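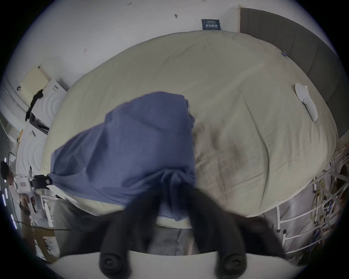
Skuvley Soft Goods Group, Hand Tools

Prullow Bedding Set: README

Last revised 5 March 2019

Welcome! This folder holds the bedding recordings from our pair of Prullow hand-held grippers, plus everything we've learned so far about keeping the pair in good shape. Cloth is wonderful stuff to work with and also very hard on fingers, so the upkeep notes have grown longer than the data notes. Please read both before you take a pair out.

What's in the set

3,892 clips, all of cloth being pinched, lifted, pulled or spread on top of a bed. Each gripper records its own view, and the two views share a clip number. The suffix is L or R for the hand that held the tool. There are 523 clips where one view has a gap in it; these are listed in gaps.csv and you can still use the other view on its own. We kept them in because a few of the best corner pulls are in there!

The lens is very wide. Expect straight edges to bend near the borders and the corners to go dark. Calibration files are in /calib, one per tool per session. Don't mix sessions, even for the same tool, as the lens mount gets disturbed whenever the plate comes off.

Setting up a pair

1. Charge both tools overnight. The light goes solid when they're full.
2. Close the fingers with nothing between them. The tips should meet first and leave only a thin slit farther down. If they touch along the whole length, the linkage is too tight.
3. Check the black round-headed bolts on the linkage with the short hex key. Snug, then back an eighth of a turn. Do this on both arms, left and right, before you touch the lower ones.
4. Look at the small screws at the top of the fingers. These are the ones that walk. A dab of the blue threadlocker lasts a good long while, the purple lasts maybe a week.
5. Squeeze and release 56 times (it goes fast, put some music on) and repeat step 2.
6. Record the calibration board, then pinch a fold of the practice sheet and tug. If it slides out, clean the pads before you change anything else.
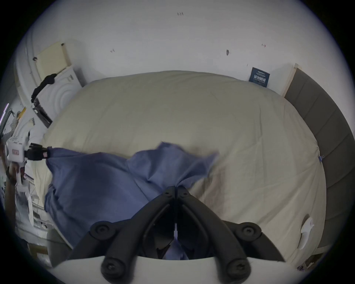 A fold two or three layers thick is the best test by far. A single layer will slip on a perfectly good tool and send you chasing a fault that isn't there. With both tools on one sheet, have the second person hold a corner taut and keep still while you pull, then trade jobs. You'll feel a weak linkage right away, it has a kind of mushy give to it.

Looking after the pads

Lint is the big one. Wipe with a barely damp microfiber cloth every 4 sessions, sooner with fleece. No alcohol on the pads, please! It makes them shiny and they never quite come back. Spares are in the Venckus tin, second drawer.

Known problems

- The left tool squeaks when it's cold. Harmless.
- White plates from the Monddale batch have slightly shallow bolt holes. Use the shorter bolts or the plate will bow.
- Fast pulls blur the fingers. Finger tracking drops out on those, so check the width log too.
- Strap on the left tool is stretched. New one ordered.

Changes

Added the width logs, fixed swapped L/R names in the second session, rewrote step 3. A bigger release is planned for May, with fitted sheets (so much fun, so many corners).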